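Equipment notebook, March 2021
Subject: second arm cell, what to buy and when

Picking this up from the last entry, where I had three quotes open and no decision. Two are left. Sistix came back with a revised price on the gripper set and Walero finally sent the controller options as separate lines, so I can compare them without guessing what is bundled.

What we have to settle before April is whether the next chunk of money goes to a second physical arm or to compute for simulation. We can't do both this budget year. The arm people want the arm. My own leaning is compute first, for the reasons below, but I want it written down so it can be argued with.

Small parts are where most of the hours go. Anything thin and low on a tabletop takes far more tries than a block or a cup, and tuning fingertip depth on the real bench is slow and eats pads. In sim we can run the same reach overnight and look at it in the morning. The living room setup is good enough for this now. Table height is a setting, the clutter can be shuffled, and a bad approach costs nothing except the time to restart.

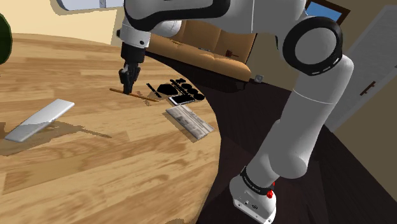 Fingertips are the first line item. Sistix lists the two-finger set at $418 with one pair of spare tips. Walero's is $388 with no spares, and their spares ship from a different warehouse with a lead time they would not put in writing. I'd pay the extra. We went through tips faster than planned last year and each time the bench sat idle waiting on a bag of rubber.

Mounting. The Doherty pedestal would fit the floor plan, but it needs anchor bolts and building services has to approve the drilling. Bamamton sells a weighted base that needs no drilling. It is wider, and I haven't checked whether it clears the door with the cart parked where it is now. Need to measure. If it doesn't clear, the cart moves to the hall side and we lose the shelf.

Compute. I asked for 2 workstations in the draft request and I'm leaving it at that. One does rendering, the other runs training jobs. Sharing a single machine meant that anyone who wanted to look at a run had to stop someone else's. Existing monitors are fine. Power on the east bench is already close to the limit, so the new machines go on the west wall circuit.

Small stuff, all on one line of the request with a cap of $1,000: cable chain, spare e-stop, USB hubs, replacement pads, a set of cheap tabletop objects for the real bench. The objects should match what's in the sim scenes as closely as we can manage. Pens, a keyboard, an old phone, something flat like a tablet. Check the surplus shelf before buying any of it.

Things I don't know yet:

Whether Walero will hold the controller price past the end of the quarter. Sent the question, no answer.

Whether the service contract on the current arm covers a move. If we rearrange for the Bamamton base we'd have to shift the old one too. The contract PDF talks about "relocation by authorized personnel" and doesn't say who pays.

Whether sim contact settings carry over to the new fingertips. The pad shape is different, so the collision model needs redoing. I'd budget a week of somebody's time for that and put it in the request as labor. Last time it was left out and it came out of the testing schedule.

Order of purchase as it stands: workstations, Sistix gripper set, small stuff, then base. Arm goes on next year's list with the Walero controller next to it. If the controller price goes up before then, I'll rework the sheet.

To do: measure the door, pull last year's invoices for tips, ask Sistix for the pad drawing, send the draft request around for comments.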